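How Soap Gets Dirt Out of Cloth
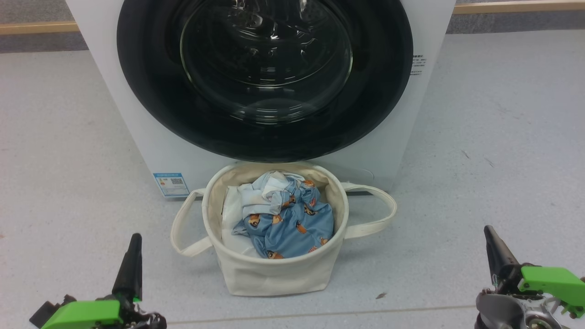 Water alone removes some kinds of dirt. Salt, sugar and most fruit juice dissolve in it, which means they break into pieces too small to see and float away. Oil and grease do not dissolve. If you pour cooking oil into a glass of water, the oil rises and forms a layer on top.

This matters for clothes. Your skin makes a thin oil all day long. The oil soaks into a shirt collar, and dust sticks to it. Rinsing the collar in plain water leaves most of the oil where it was.

What soap is made of

Soap is made of very small parts called molecules. Each soap molecule has 2 ends. The head is attracted to water. The tail is a long chain that stays away from water and mixes easily with oil.

When soapy water reaches an oily spot, the tails push into the oil and the heads stay in the water. More and more molecules gather until the oil is surrounded. It then lifts off the cloth as a tiny ball with tails inside and heads outside. Scientists call this ball a micelle (say "my-SELL"). Water can carry it away.

Why clothes must move

Soap works faster when the cloth is moved. In a washing machine, a metal drum turns, lifts the clothes and drops them again. Each drop squeezes water through the threads. People who wash by hand get the same effect by rubbing and wringing.

Warm water also helps. Heat makes many greases softer, so they break up sooner. Egg and blood are different. They contain protein, and hot water can set protein firmly in the cloth. Rinse these stains in cold water first.

Try it

You need 2 jars with lids, water, cooking oil and dish soap.

Fill each jar halfway with water. Add 5 drops of oil to each. Add a squirt of dish soap to one jar only. Close both lids and shake for 23 seconds. Set the jars down and watch the oil in each one. Write down what you see.

Words to know

Dissolve: to mix into a liquid so completely that no pieces can be seen.
Molecule: the smallest part of a substance that is still that substance.
Micelle: a ball of soap molecules, often with oil inside.

Text: Clotilde Picard
Updated 20/05/2026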